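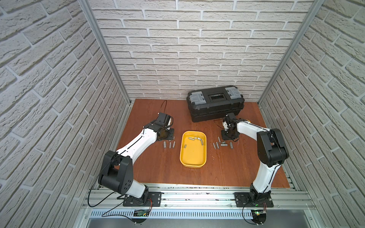

11 Oct 2022 – socket sort, small bench

Finally got to the loose sockets today. They've been drifting around the shop since we did the Mendoza pump job, and I was sick of fishing in three drawers for the one I wanted. Tipped the lot out on the wood bench and started from nothing.

First pass was just drive size. I don't trust the stamped markings on the older ones (half are rubbed smooth anyway), so I tried each on the ratchet and put it left or right. Anything that isn't a socket goes in the yellow tray for now, and so does anything I can't place. The universal joint lives there until I decide whether it belongs with the extensions – I keep changing my mind on that!

Second pass was shallow against deep. I like standing them up on the wood with the hex end facing me, much quicker to read than a heap, and the short ones stop hiding behind the tall ones. The little ones fall over if you so much as breathe on the bench, so go easy.

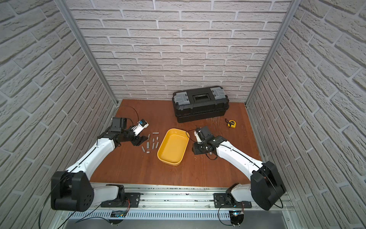

Small bench during the sort, metal parts still scattered on the wood.

Notes for whoever picks this up:

Two of the deep ones came out of the Jemeck drawer and should go back there, please. I put a dab of blue paint inside the drive end so we stop arguing over it.

Wiped everything with a rag and a bit of Florniser oil. Doesn't need much. The knurling holds grit like crazy and I ended up going over it with an old toothbrush.

Job number for the time is 3980. I put down 50 minutes, which is a bit generous if you take out the coffee.

The bench top wants a proper wipe and probably a coat of oil too. It's picked up a fair few light scratches and there are pale specks of dust all over it. I'd rather we put a mat down before the next batch, Tilden had some cheap ones last time I looked.
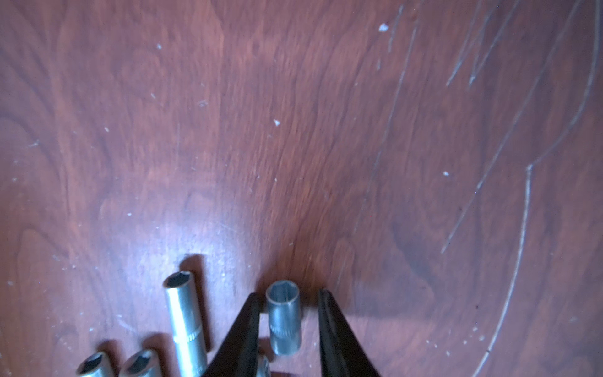

Do the deep sockets go in the same row as the shallow ones?
Keep them in a separate row behind, same order by size, so the short ones stay in front where you can see them.

Still to do: labels for the rail, find the missing extension, and check the toolbox lid for strays before ordering anything new.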